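Pidance opens its shared table program to the public in Fliminstead

FLIMINSTEAD, August - Pidance, the neighbourhood food organisation, is pleased to announce that its shared table program will be open to all residents of Fliminstead from this month. Until now the lunches were offered only to members and their families.

The program started with 10 people in one kitchen. In the past year Pidance has served 586 lunches, and 109 households are now registered to take part. 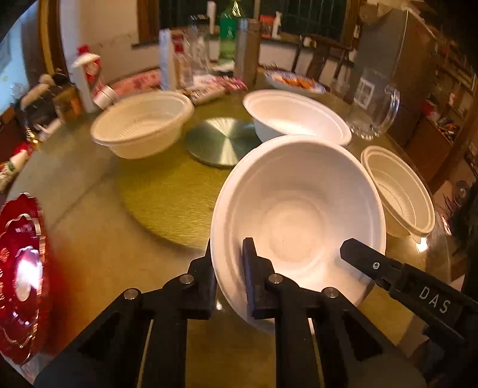 Each lunch is prepared by two home cooks, who choose the menu together. The soups and lentil dishes are the favourites of many guests, and the recipes come from several regions of the world. Guests may pay what they can, and no booking is required for groups smaller than six.

"When I arrived in this town I did not know my neighbours," said Tahira Usmani, program coordinator at Pidance. "A meal is a simple way to begin a conversation. We are very happy that now everybody can come."

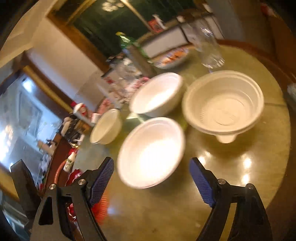 Pidance News, Issue 2

The organisation will also publish Mengal, a small collection of recipes from the cooks of the program. It will be printed in English, with the name of every dish given in the cook's own language - a request which was made by the cooks themselves. Copies will be available at the lunches.
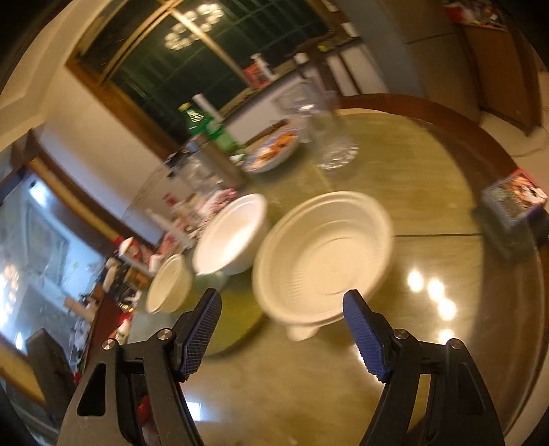 A second project, called Ima, will offer cooking classes for young people who have recently left home. Participants will learn to plan a week of meals on a modest budget and to store food safely. Registration for Ima is free of charge.

Lunch is served from 12.30 pm. Residents who would like to cook, or who have a question about allergies, are kindly invited to speak with the Pidance team at any lunch.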